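Playtest Participants Wanted: Prukach Closed Test, Round 2

Hesorier is recruiting players for the second closed test of Prukach, a turn-based squad tactics game for PC and handheld. The test covers matchmaking, the revised card draft and controller input. Applications close Apr 30, 2025.

The first round logged 2,543 completed matches. Most reports concerned draft timers and reconnect failures after a dropped session. Both systems have been rewritten, and the current build needs testing under normal home network conditions.

What you will do

Play at least 18 ranked matches over the test period. Submit a short form after each session - match ID, input device, connection type and any faults. Crash logs are uploaded automatically through the Esonex client, which must stay open while the game is running.

Participants in the controller group will also complete a remapping task and a menu navigation task. Both are done at the Hesorier office in a single visit. Travel within the city is reimbursed on receipt.

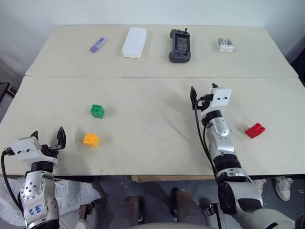 Requirements

Age 18 or over.
A stable wired or wireless connection.
Prior experience with any ranked multiplayer game.
Written English sufficient for bug reports.
Signed confidentiality agreement before the build is released to you.

Streaming and screenshots are not permitted. Accounts found sharing footage will be removed from the test and will not be paid.

Compensation

Participants who finish all required matches receive a flat fee and a key for the full game at release, planned for October. Partial completion is not paid. The office visit is paid separately.

How to apply

Complete the form on the Prukach site and select "Closed Test" - leave the referral field blank unless you took part in round one. Selection is handled by Daichi Oda. Questions about hardware support go to Salim Urio.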